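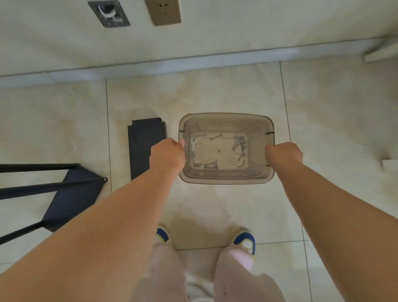
Padmavathi Annamalai (Moderator)
Members are advised that the interfaith vigil for displaced Christian families will be held in May at the Steditz chapel, beginning at 7 pm. The names of those remembered will be read aloud and the chapel front lit in red for the length of the service. Several parishes have asked how the side table for candles and prayer cards is to be put together. The fittings are few and small, and a shallow plastic tray with a lip, holding the screws and the hex key, will keep them off the tiles. Please direct all other questions to this thread.

DPisharody
Thank you for the notice. I wish to record a concern about the red lighting. The chapel stands opposite the Sastry hospice, and its residents were not consulted last year. A reading of the 240 names would be a sufficient act of witness. 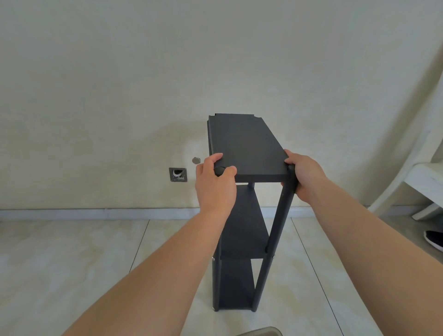 I would also ask that the reading be shared between 2 congregations, as one reader cannot reasonably be expected to manage the full list.

Lilteo_parish
We respectfully disagree with the first point. The lighting is what brings passers-by to the door. More than 4 households joined us from the street on the last occasion, and two of them have since attended regularly.

Padmavathi Annamalai (Moderator)
Both views are noted. The hospice will be written to before any decision is taken. Mr Pisharody's proposal on the reading is accepted, and Drisus parish has agreed to take the second half.

DPisharody
I am grateful. For the avoidance of doubt, my objection is to the hours of the lighting. Were it to end at 9 pm, I would withdraw it.

Lilteo_parish
We could accept 9 pm, provided the doors remain open until 10.

Padmavathi Annamalai (Moderator)
That will be put to the hospice in the same letter. Parishes wishing to add names should send them to the chapel office, with spellings checked.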